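공포 소설 뒤표지 소개글 쓰는 법

읽는 시간 4분

자비 출판이든 플랫폼 연재든, 독자가 본문보다 먼저 읽는 글은 소개글이다. 공포 장르는 소개글에서 분위기를 못 잡으면 첫 장까지 가지 못한다. 이 글에서는 장편 공포 소설 《Jelville》의 소개글을 쓰면서 거친 순서를 그대로 적는다. 외딴 마을의 폐쇄된 요양원을 다룬 이야기이고, 완성된 소개글은 여섯 문장이다.

준비할 것

완성 원고, 또는 결말까지 정리된 줄거리가 필요하다. 결말이 정해지지 않았으면 소개글은 나중에 쓴다. 같은 하위 장르의 책을 열두 권쯤 골라 소개글만 따로 베껴 둔다. 손으로 옮겨 적으면 문장 길이와 줄 바꿈 위치가 눈에 들어온다.

1단계. 주인공을 한 문장으로 쓴다

이름, 하는 일, 지금 곤란한 점을 넣는다. 성격 묘사는 뺀다. 처음 쓴 문장은 이랬다.

“내성적이고 섬세하지만 누구보다 강한 의지를 지닌 간호사가 Jelville에 도착한다.”

고친 문장은 다음과 같다.

“면허 정지를 석 달 앞둔 간호사가 이력서를 보지 않는 요양원에 취직한다.”

두 번째 문장에는 형용사가 없다. 대신 독자가 궁금해할 거리가 두 개 있다. 왜 면허가 정지되는지, 왜 요양원은 이력서를 보지 않는지다. 둘 다 본문에서 답이 나오는 질문이어야 한다.

2단계. 장소의 규칙을 하나만 고른다

공포 소설의 배경에는 대개 규칙이 있다. 밤 열두 시 이후에는 복도에 나가지 않는다, 4호실 문은 안에서만 열린다 같은 것이다. 원고에 규칙이 여러 개 있어도 소개글에는 하나만 쓴다. 고를 때는 설명 없이 읽어도 뜻이 통하는지를 본다. 배경 설정을 두 줄 이상 붙여야 이해되는 규칙은 제외한다.

괴물의 정체는 쓰지 않는다. 단, 괴물이 처음 등장하는 시점이 원고의 앞쪽 10분의 1 안에 있으면 이름 정도는 써도 된다. 《Jelville》에서는 Druvel이라는 이름이 2장에 나오므로 소개글에 넣었고, 생김새는 넣지 않았다.

3단계. 잃을 것을 쓴다

“목숨이 위험하다”만으로는 약하다. 공포 소설에서 주인공의 목숨은 늘 위험하다. 목숨 말고 이 인물이 지키려는 것을 쓴다. 사람일 수도 있고 물건이나 기억일 수도 있다. 원고에서 해당 인물이 가장 오래 망설이는 장면을 찾으면 대부분 거기에 답이 있다.

4단계. 마지막 문장을 정한다

물음표로 끝내는 소개글이 많다. “그녀는 살아남을 수 있을까?” 같은 문장은 어느 책에 붙여도 말이 된다. 다른 책에 옮겨 붙여도 어색하지 않은 문장이면 지운다. 《Jelville》의 마지막 문장은 “토요일 아침, 환자 명단에 그녀의 이름이 올라 있었다.”로 정했다. 본문 7장에 있는 사건이고, 반전은 그 뒤에 따로 있다.

5단계. 길이를 줄인다

초고는 거의 100단어였다. 온라인 서점의 모바일 화면에서는 앞의 두세 줄만 보이고 나머지는 ‘더 보기’에 가려진다. 그래서 한 단락은 40단어를 넘기지 않게 나누고, 첫 단락만 읽어도 장르를 알 수 있게 고쳤다. 줄이는 순서는 부사, 지명, 조연 이름이다. 조연은 이름 대신 관계로 쓴다. ‘동생’, ‘야간 경비원’이면 충분하다.

줄인 다음에는 소리 내어 읽는다. 숨이 차는 문장은 둘로 자른다. 같은 어미가 세 번 이어지면 하나를 바꾼다.

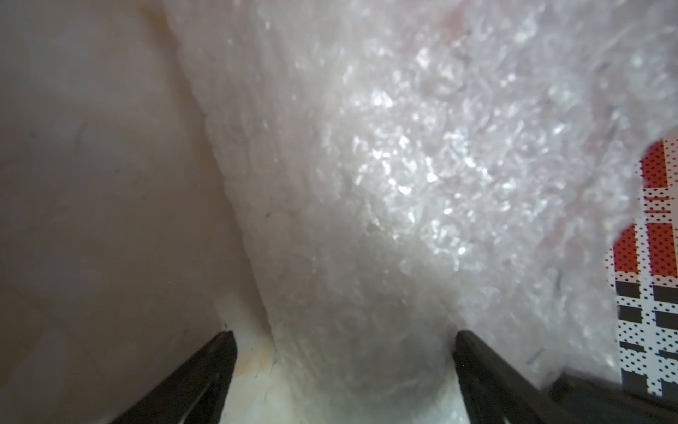

6단계. 비교 문구를 붙일지 결정한다

“어떤 작품의 팬이라면” 식의 비교 문구는 장르를 빨리 알려 준다. 다만 비교 대상이 너무 유명하면 기대만 높아지고, 너무 낯설면 효과가 없다. 분위기가 같은 작품 하나, 소재가 같은 작품 하나를 고르는 것이 무난하다. 둘 중 하나라도 직접 읽거나 보지 않았다면 쓰지 않는다. 리뷰에서 바로 지적받는다.

7단계. 두 벌을 만들어 비교한다

첫 문장만 다른 소개글을 두 벌 만든다. 가운데와 끝은 그대로 둔다. 여러 군데를 함께 바꾸면 반응이 달라져도 원인을 알 수 없다. 원고를 읽지 않은 사람에게 한 벌씩 보여 주고 “무슨 이야기일 것 같은가”만 묻는다. 재미있느냐고 물으면 대개 재미있다고 답하므로 도움이 되지 않는다. 답이 실제 줄거리와 크게 다르면 1단계로 돌아간다.

자주 생기는 문제

소개글이 줄거리 요약이 된 경우: ‘그러던 어느 날’, ‘한편’, ‘결국’을 찾는다. 이 말이 두 번 이상 나오면 사건을 너무 많이 넣은 것이다. 원고 4분의 1 지점 이후의 사건은 마지막 문장을 빼고 모두 지운다.

무섭지 않은 경우: ‘소름 끼치는’, ‘끔찍한’, ‘섬뜩한’을 지우고 그 자리에 구체적인 일을 쓴다. “섬뜩한 요양원”보다 “아침마다 침대가 하나씩 늘어나는 요양원”이 낫다.

연작의 둘째 권인 경우: 첫 권의 결말을 쓰지 않고는 시작할 수 없을 때가 있다. 후속편 《Purnedance》는 주인공을 바꾸어 이 문제를 피했다. 주인공이 같다면 “전편의 결말이 포함되어 있습니다”를 첫 줄에 따로 적는다.

소개글 파일은 원고와 다른 폴더에 판본별로 저장해 둔다. 표지를 바꾸거나 플랫폼을 옮길 때 예전 문장을 다시 쓰게 되는 일이 잦다.

문의: 사이트 하단 문의 양식 | © Pastor 창작 노트. 무단 전재 금지 | 맨 위로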